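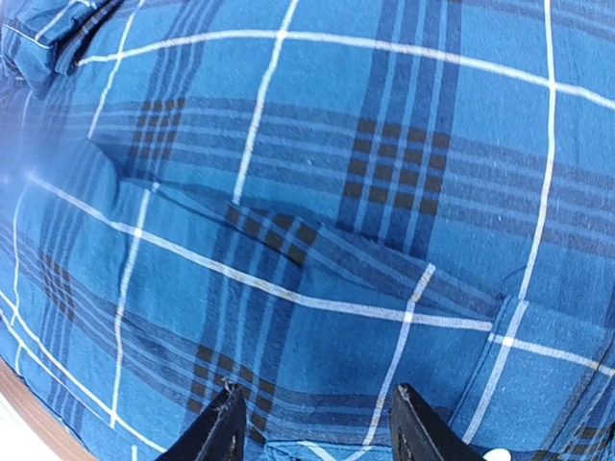

Akinyi Tanui

Two-arm folding cell, right gripper keeps letting go of sleeves

Posted in Robot Cells and Small Automation

I look after one folding cell in Trelldale. Two arms, one wooden table, walls on three sides, and a long supply of shirts that I have come to resent. The left arm behaves. The right arm will take hold of a sleeve, lift it, think about its life for a second, and let go. Then it carries on with the fold as though it still had the sleeve, and the left arm politely finishes the job on its own side.

It started in June. Before that I was getting through a run of 100 shirts with 2 drops, which I could live with. Last run I had 14. Flannel is the worst and thin cotton is nearly fine, the reverse of what I expected.

So far I have:

re-run the homing routine on both arms
tightened the finger screws on the right gripper
raised the grip force in the Clederero panel from 55 to a number I'd prefer not to share
turned it back down again after it started complaining about the motor

None of that made a lasting difference. Raising the force helped for an afternoon.

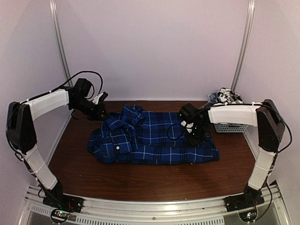 The other thing I should mention is that the drops are not spread evenly. Nearly all of them come when the right arm reaches across toward the middle of the table. Close to its own base it holds on like a toddler with a cookie. I swapped the finger pads between the two grippers to see if the fault would move with them. It didn't, so I put them back, or I think I did. There is a small chance I now have them the wrong way round.

Is this a motor on its way out, or is there something dull and cheap I should check first? I would love dull and cheap.

Massawe

Dull and cheap, I'd bet on it. A tired gripper motor doesn't usually care where the arm is standing. A cable does.

When the arm stretches out, the cable to the gripper gets pulled. If there isn't enough slack at the wrist, the plug is tugged a hair out of its socket, the gripper loses its command for a moment, and the fingers relax. By the time the arm comes home the plug has settled back in and everything tests perfectly, which is how these things ruin your week.

Try it like this. Stop the cell and keep everyone's hands out. Jog the right arm slowly to full reach with the gripper closed on a folded rag. Watch the cable, not the fingers. If it goes straight anywhere, that's your problem. Then power off, reseat the plug, and tie the cable down a little way back from the connector so any pull lands on the tie. Leave a loop at the wrist, loose enough that it can turn both ways, but not so big it catches on a cuff.

Put the force back to 55 before you test. Otherwise you'll fix the cable and cook the motor in the same morning.

And do sort out the pads. If you can't remember which is which, look at the wear. The pair should meet flat along the whole face. If you can see light at one end when they're closed on nothing, swap them and look again.

Clisten

had this. was lint. clean your pads

Akinyi Tanui

Update for whoever finds this page at 11 at night with a shirt in their hand. At full reach the cable went tight as a banjo string. I reseated the plug, added a tie, and gave it more slack. I also cleaned the pads, so Clisten gets partial credit, and I will never know how much. The pads were indeed on the wrong way round. Force is back at 55. I haven't done a full run yet, but the rag has stayed put every time I've jogged the arm out to the middle.
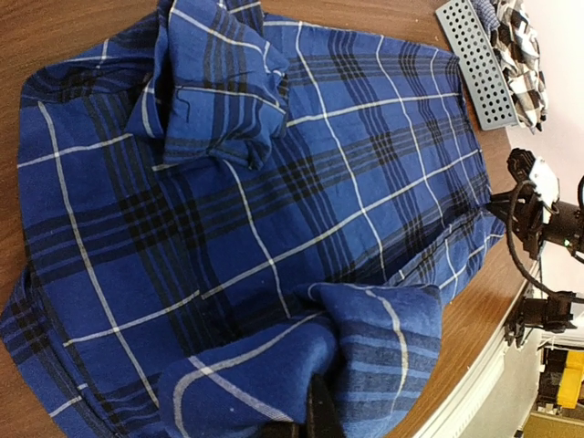

Should the homing routine be run again after moving the cable?
- Akinyi Tanui

Home the right arm once, with the gripper empty and fully open, then check one fold at slow speed. The left arm can be left alone unless you unplugged something on that side too.
- Massawe

Unplugged nothing over there. Touched nothing over there. It's the good one.
- Akinyi Tanui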